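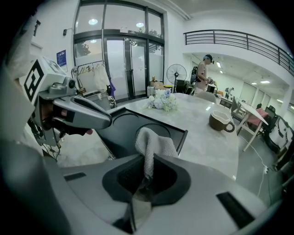 Watch order for Skatis: TV version or the director's cut first?

Posted by Zoi Stergiou
August 12, 2022

Hello to all. English is not my first language, so please excuse me if I use a wrong word somewhere.

I would like to start the anime Skatis with my younger brother, and I am confused about the order. On the streaming service there is a TV version with 19 episodes, then a director's cut in two films, and also something called Skatis: Thygesen, which has the same characters on the cover but a different title song. One list I have found says the films replace the series completely. Another list says that you must see the series first or the second film makes no sense.

My brother wants to watch in English and I prefer Japanese with subtitles, so it is also important for me to know if the English voices are the same in the series and in the films. He gets annoyed when a character suddenly sounds like another person. We tried this with Brirkano in March and he stopped after the change of actors in the second season, although I told him that it becomes better.

I do not mind spoilers of a small kind, but please do not write who the pilot is.

Kirsty Kershaw

series first. films are just the series cut down with nicer colours. skip Thygesen its rubbish

Armelle Caron

I do not fully agree with the reply before mine, so I will try to explain it with more detail. I am also not a native speaker, and I have watched Skatis in three languages.

The TV version should come first, that part is correct. The first film covers episodes 1 to 10 and it leaves out nearly all of the harbour story. If you have not seen the harbour story, you will not understand why Droltex refuses to shake hands with the captain, and this refusal is very important later. The film only shows him looking at the door.

The second film is a different case. It begins as a summary, but the last part is new and it changes the ending of the series. Some people like this ending more. I like the old one, although the new music is beautiful.

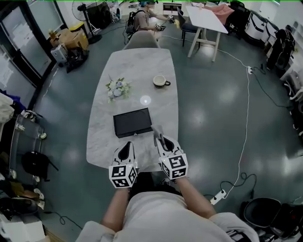 So my order would be the following:

TV version, all episodes
Second film
Thygesen, if you still want more
First film, only if you are a collector

About the English voices: the main cast is the same in the series and in both films, with one exception. The grandmother has another actress in the films. She has perhaps four scenes, so I think your brother can survive it. In Thygesen the cast is completely new, because it was dubbed by another studio some years later, and there I would recommend the Japanese version even to a person who normally does not like to read subtitles. The English Droltex in Thygesen speaks as if he has a cold.

Please also pay attention to episode 12. On some services there are two versions of it, and the shorter one misses the conversation on the stairs. The correct one has the ending song with the snow.

Ashley Haworth

Good answer from Armelle. I would move Thygesen to the end, after everything, as it spoils the first film's opening joke. But it is a small thing.

On the dub: the sound of the English voices is very low in the first two episodes, much lower than the music. It gets normal from episode 3. I thought my speakers were broken and bought new ones.

Comment by Zoi Stergiou

Thank you very much to everybody. We will begin with the TV version in English, and I will watch it a second time alone in Japanese. I have checked episode 12 and our service has the one with the snow.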